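I have lost the drawer argument in my own house, so I'm bringing it here, where no one can walk off in the middle of it. Cutlery belongs out in the open. Standing up, in a holder, on the table, where hungry people are.

I grew up with the drawer, and so did most of you. Ours had one of those molded trays with the long slots, and every slot had crumbs in it. How do crumbs get into a closed drawer? I'm well into adulthood and still can't tell you. When we moved into the place on Gosden Street there were only two drawers in the whole kitchen, and one of them stuck, so I bought a plastic holder and figured it would do until we got something better. That was 9 years ago! 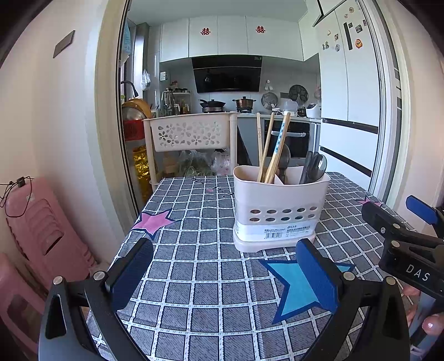
My case for the holder starts with setting the table, a chore I have hated since I was tall enough to be handed forks. With a holder you don't set anything. You put it down in the middle, everybody grabs what they want, and you get to sit while the food is still hot. It also doesn't care about matching, and I love that. Plain wooden chopsticks can lean in there next to one with a blue-and-white patterned handle, with the spoons and a knife bunched up on the other side, and it looks like people eat there. Try that in a drawer and it just looks like a mess (I have tried, it did). And if the tablecloth has big pink and blue stars on it, so much the better, because a table that cheerful has already given up on being formal.

Now, the other side. Dust, they say. Well, wash your spoons and use your spoons and the dust won't get much of a chance. Get a holder with holes in it so the air can move, and empty it out every Saturday and give the bottom a scrub, because yes, okay, the bottom gets gross. I'll give the drawer people that one.

What I won't give them is the price. The Milent showroom out by the highway quoted us $749 for a drawer unit with soft-close runners, and that was before anybody came out to install it. My holder was under $15. It has never stuck, and I've never once shut my thumb in it.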